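Uneven light between front and back of an open workspace, one wall dimmer

Category: Home & Building > Electrical > Lighting
Viewed 3308 times

Daryna Yurchenko

I look after the fit-out of a rented hall used as an open workspace. The lighting was installed in two stages by different contractors. The front part has a flat ceiling with round recessed lights. The back part has linear fixtures in rows. Both are LED, supply is 120 V, and both parts are on the same Oltari wall dimmer next to the main door.

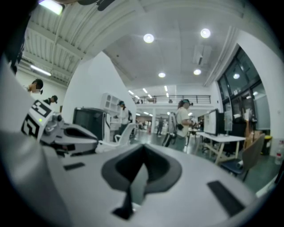 Front ceiling with round recessed lights, linear rows farther back.

Measured at desk height in October, after dark, dimmer at maximum: 300 lux at the back, 138 lux at the front. I used the same meter for both and waited until the fixtures had been on for half an hour. The lease specification asks for 300 lux at desk height throughout.

Second symptom: when I bring the dimmer down, the two groups do not track. The round lights fall off quickly over the first part of the travel and then stay nearly constant. The linear ones go down evenly and cut out a little above the bottom. At the middle position the front looks like a corridor and the back looks like an office.

The junction box I opened above the front area has a driver label reading Clakero, phase-cut dimmable, with no low-voltage control terminals. I have not opened anything at the back. The as-built drawings show one lighting circuit and don't identify the drivers.

There is also a mezzanine with a metal railing, with linear strips on the ceiling underneath it. Those go up and down with the rear group. The exit sign does not respond to the dimmer at any position.
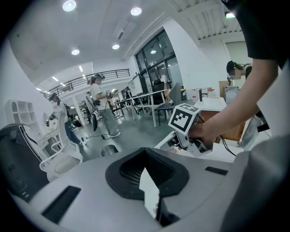
What I need to know is whether this can be corrected at the dimmer, or whether the front fixtures have to be replaced. Walls and ceiling are white and the floor is gray, so I don't think surface reflectance explains the difference. Budget covers one visit by an electrician and a modest amount of parts. I would prefer not to cut new holes in the flat ceiling, as there is ductwork above it and a vent between some of the lights.

Wiebke Sauerland

You have two separate faults and they should be handled separately.

Level. The dimmer cannot add output. If the front reads 138 lux at the maximum setting, first confirm that the maximum setting is really full output. Many wall dimmers have a high-end trim, set either with a small wheel behind the cover plate or through a programming sequence. An installer may have lowered it to stop flicker. Have the electrician bypass the dimmer temporarily, with the circuit isolated while the connection is made, and repeat the reading at the same points. If the front rises a lot, the trim is the cause. If it stays where it is, the fixtures are undersized for that ceiling height or too far apart.

Small round recessed fixtures are often chosen for a normal ceiling and then installed in a high one. For a single fixture aimed straight down, illuminance directly below falls with the square of the distance. Overlap between fixtures softens that but does not cancel it. Narrow-beam modules of higher output in the same cutout size would avoid new holes. Check three things before ordering: cutout diameter, clearance above the ceiling, and whether the module is rated for contact with insulation if there is any up there.

Tracking. Drivers from different makers follow different dimming curves. One driver may be linear, another logarithmic, and the low-end cutoff varies too. No single dimmer setting will align them. The proper correction is to split the circuit into two zones, front and rear, each with its own dimmer and its own trim. If both groups are fed from the dimmer in one run, this means a new cable to one of them, so find out where the feed divides before asking for a price.

Read a rear driver label as well. If the rear drivers have 0–10 V terminals, the present arrangement is wrong in a different way, as they would be getting a phase-cut supply they may not be rated for. Evenly falling light suggests they tolerate it, but that is not proof.

The exit sign not responding is correct. It must not be downstream of the dimmer. Leave it alone when the zones are split.

Demyd Stelmakh

Clean them first. We had the same thing in a shop and the covers were filthy. Also try turning the dimmer all the way up and leaving it.

Mateja Dimitrov

Agree with Wiebke on the split. Two additions.

1. Take more readings. One value for the front is not enough to choose modules. Mark a grid on the floor with tape, one meter spacing, and read at desk height at every point. Keep your own shadow off the sensor. If the points under the fixtures are near 300 and only the points between them are low, a wider beam will do more for you than higher output.

2. Take a set of readings beside the white partition and note them separately. Values near a wall normally come out lower than in the open, and averaging them in will make the whole front look worse than it is.

Minimum load is also worth checking on the Oltari. After the split, each dimmer will carry less than the present one does. Below its minimum load a phase-cut dimmer can flicker or fail to switch off completely. The value is in the data sheet, usually with a separate line for LED.

Daryna Yurchenko

Thank you both. The trim wheel was behind the cover plate and was not at its end stop. I haven't moved it yet. The electrician will do the bypass reading first, and I will tape out the grid before the visit. The rear label says phase-cut, same as the front, but a different maker.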